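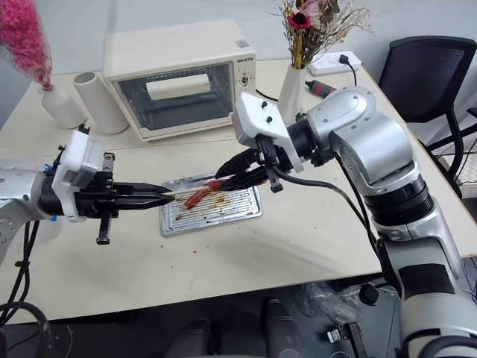
Two robotic arms over a metal baking tray

Celebrity Biography Pages: Where Do the Facts Come From?
Media Studies project report by Aisling Doherty

My project started with a simple question: if you look up a minor TV actor on five different biography sites, do you get the same person five times? I love these pages (I have read far too many of them), so I was thrilled when the topic got approved.

I picked Conneely, a long-running soap with a big enough cast to work with, and chose 58 of its actors. For each one I read every biography page I could find and copied the claims into a spreadsheet: birthday, height, parents, siblings, partner, net worth. By the end I had 1,340 separate claims, and then came the fun part, which was chasing them back to where they began!

Birthdays were the best behaved. Most matched from site to site, and plenty could be traced to an interview or a post by the actor. Heights wandered a little. Net worth was a wild ride. One supporting actor was worth 2 million dollars on Fillel and 100 thousand on Zilix, and neither page named a source.

Relationship sections surprised me most. When a writer has no information, the page still gets a full paragraph, usually saying the star is "focused on work" or likes to keep things private. I found the same paragraph, word for word, under different names on Vorncombe. I also found an actress with a brother who belongs to somebody else in the cast with the same last name. That mistake had spread to three sites, and I could follow the copying by a typo in his middle name.

What I would do differently: save a copy of every page on the first day. Several changed while I was working, and I lost a couple of great examples that way. I would also love to write to the people who produce these pages and ask how long they get for each one.

The spreadsheet is finished except for the siblings tab, which I am still cleaning up and plan to share with the class in August.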